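Speaker notes: The Letix kit, or what you get for $1,148
Guoqing Meng, Sunday morning session

Slide 1. Title
Wait for the doors to close. Mention that I paid for my own kit and that Vustska, who sell it, have seen none of these slides. Phones off, and so on.

Slide 2. The pitch
Read the line off their sales page slowly: "Any home, any chore, ready to train." Pause. Ask who in the room has bought something on the strength of a sentence like that. My hand goes up too.
Point out that there are three claims in there and they only show evidence for the first one. Homes, fine. The thing runs off batteries and fits in a backpack, so of course it works in a home.

Slide 3. What's in the box
A pair of hand-held grippers, left and right. Blue pads on the jaws. A camera for each hand, a charger, a bag. No spare pads, which I'll come back to because I'm still annoyed about it.
$1,148 before shipping. The upload service is billed separately and the sales page doesn't say so until the cart.

Slide 4. "100 clips a day"
This is the number everyone repeats. I wrote to Vustska and asked who recorded 100 clips in a day, doing what. The reply said "a trained operator on a standard task." I asked which task. I am still waiting.
My best day was 29 that I'd be willing to hand to somebody. I'm slow and I'm fussy about throwing bad ones out, so take that as one person's day. But the gap is large enough that I'd want to see their log before I planned a budget around it.
If someone shouts out that practice helps: sure, it does. Ask how much, and whether they wrote it down.

Slide 5. Comfort
Wrists. Squeezing a trigger all afternoon is work. The demo video is cut every few seconds and you never see the operator put the grippers down. Pass the right-hand one around the front row here. Remember to get it back.

Slide 6. The cheaper option
Hidora rents a similar pair by the month. Jaws are narrower and the plastic feels lighter. I had it for too short a time to call a winner and I'm going to resist doing so, even when somebody asks at the coffee break. Renting first is the sensible move with either firm.

Slide 7. Chambi's report
Vustska hand out a write-up by a consultancy called Chambi that rates the kit "excellent on everyday objects." Go to the back page. The everyday objects are blocks, cups and a banana. Nobody's kitchen looks like that. I'd like to know who paid for the report, and the report is silent on it.

Slide 8. Housekeeping jobs
Skip if running late. The point is that tidying a table means odd shapes, a cloth that moves and stuff left over at the end. Hard cartons are the easy part of it. Go straight on to the next one.

Slide 9. Soft things
Stay on this for 2 minutes. Thin plastic bags, knotted, and red mesh netting. These should be on any test list for a product that says "any chore," and they are missing from Chambi's.
Talk about loops and loose strands. A pad with texture on it will hold netting well enough. What I care about is letting go cleanly, and whether the software marks a snag as a failed clip or quietly counts it toward your total. The manual has one paragraph on this and it's about socks. 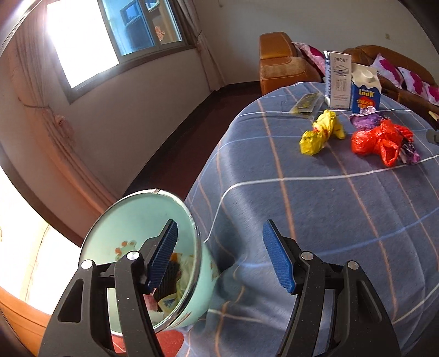
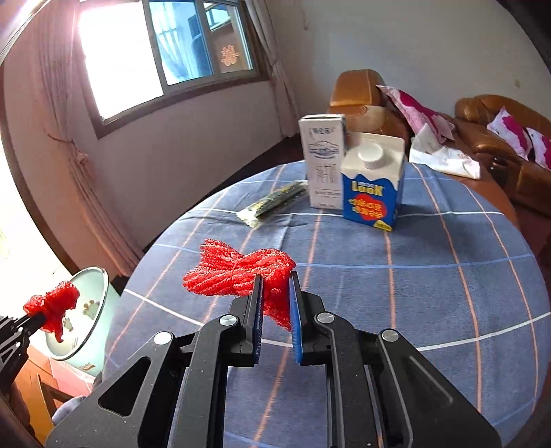 Do I need to buy the upload service to use the kit?

You can copy the recordings off the cards yourself, and the grippers work the same without an account. What you give up is the automatic checking, so set aside time each evening to look through the clips by hand and delete the bad ones.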